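From: Lachlan Munro
To: kindlow-bakers
Subject: Re: [kindlow-bakers] Flat rye loaves, please help

Koen Wuyts wrote:

> Hello all, I'm after a bit of advice. I've moved over to the Mavonen
> wholemeal rye (the one in the brown sack, not the sifted) and every loaf
> has come out like a paving slab. Same recipe I always used with the
> white: 500 g flour, 76 per cent water, overnight in the fridge, bake in
> the morning. The starter seems happy enough, it doubles and smells of
> apples. I knead it properly, a good long go, and it just never comes
> together, it sticks to my hands, the bench, the dog. Am I kneading too
> little? Should I add more flour? My wife says it tastes lovely but she
> has started slicing it with the bread knife AND the rolling pin.
>
> Koen

Hi Koen,

Oh, I have made that loaf! Many times. The first winter I had rye in the house I gave most of it to my neighbour's hens, and even they went at it slowly.

You're not kneading too little, so put that worry down. Rye won't go stretchy the way wheat does however long you push it about, and all you get for your trouble is sore wrists and a dog that needs a bath. Mix it with a stout spoon until there's no dry flour left at the bottom of the bowl and then stop. It should look like wet cement (sorry, but it should). Please don't add more flour. If anything I'd go the other way, because wholemeal rye drinks far more than white does and I think 76 is leaving it thirsty. Creep the water up a bit each bake until the dough drops off the spoon in a heavy lump when you give it a shake.

Then get it into a tin. I know you like a round loaf and I know you've got that nice cane basket, but an all-rye dough has nothing much to hold itself up with and it will spread every time. Grease the tin well, scrape the dough in, wet your hand and smooth the top over. If you really can't give up the basket, try half and half with strong white for a while and see how you get on.
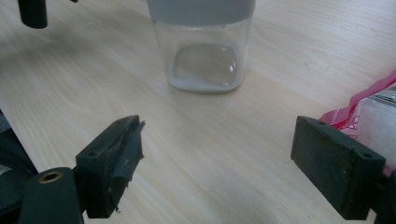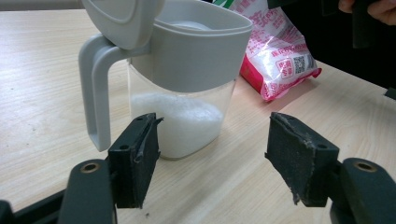 Pale wood-grain tabletop in both, glass container with the grey top in the first.

Now the overnight fridge business. I'd drop it, at least until you've had a good one. Rye moves quickly and it goes sour quickly, and by morning I suspect yours has been up and come down again while you were asleep. Mix in the morning, leave it somewhere warm, and start looking at it after 3 hours. In my kitchen it's usually 4, but my kitchen is freezing and I wear a hat in it. What you want is little pinholes just starting to show on the top. Not big craters, that's gone too far! When you see the pinholes, get it in the oven straight away, even if the phone's ringing.

Oven as hot as it goes for the first bit, then turn it right down and let it have a long slow bake. I can't give you a proper number for this as my dial wore off years ago and I go by the smell. Mind you, you said you bake in that old Etix, didn't you? I had one in the flat on Sutherland Road and the back left corner ran so fierce that everything came out with one black shoulder. Turn the tin round halfway if yours is the same.

And this is the hard part, don't cut it the same day. Wrap it in a tea towel once it's cold and hide it from your wife. Rye cut too soon is all gummy in the middle and sticks to the knife, and you'll think it's raw and be cross with me. Next day is good, the day after is better, and by the end of the week it's the best toast you'll ever have, with a lot of butter and something sharp on it like pickled cucumber.

One more question for you. When you say the starter doubles, is that fed on white or on the rye? I keep mine on rye all the time now, just a spoonful in the fridge, and it perked up no end after I changed it over. If yours is still on white, give it a couple of feeds of the Mavonen before you next bake. It won't look as bubbly, more like a sponge pudding with a domed top, so don't panic.

Does anyone else on here scald some of the flour first? I tried it once in December with boiling water and caraway and it was lovely and sweet, but I didn't write down what I did and I've not managed it since. Would love a method if someone's got one.

Let us know how the next one goes, Koen, slab or no slab.

Lachlan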